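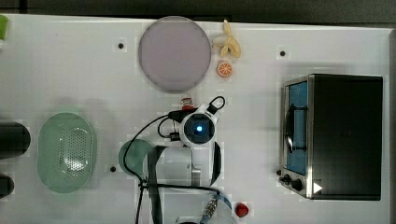 Plate, banana and orange slice on the white table

Forum > Kitchen > Fruit and storage

hemmin_lane
Do you keep bananas in the fridge or out? Mine go brown in days. I buy 9 at a time from Grasance because the big bag is cheaper, and I end up binning the last few.

Jekar12
Out, away from the other fruit. The fridge turns the skin black.

Xiaoqing Lü
The skin goes black but the inside is fine. I let them ripen on the side, then put them in the fridge and get another four days or so. Oranges go in the bottom drawer.

Jekar12
Not my experience. They taste of nothing once they've been chilled. Same with tomatoes.

Xiaoqing Lü
Tomatoes I agree with. With bananas it depends when you do it. If they go in green they never ripen properly, and that may be what you had. 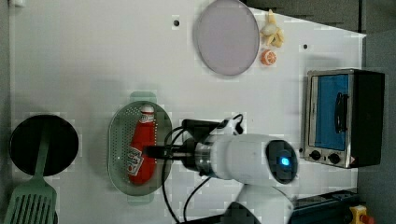 Soft fruit is different again. I rinse grapes just before eating and let them drain for a few minutes. If you wash the whole lot on shopping day they go mouldy.

oldmarket
I wash everything when I get in and have done for 12 years. Dry it well and it keeps. Peel and freeze the spare bananas, by the way.

hemmin_lane
Freezer is full until February. Will try the fridge with half of them and leave the rest out.

Jekar12
Or buy fewer.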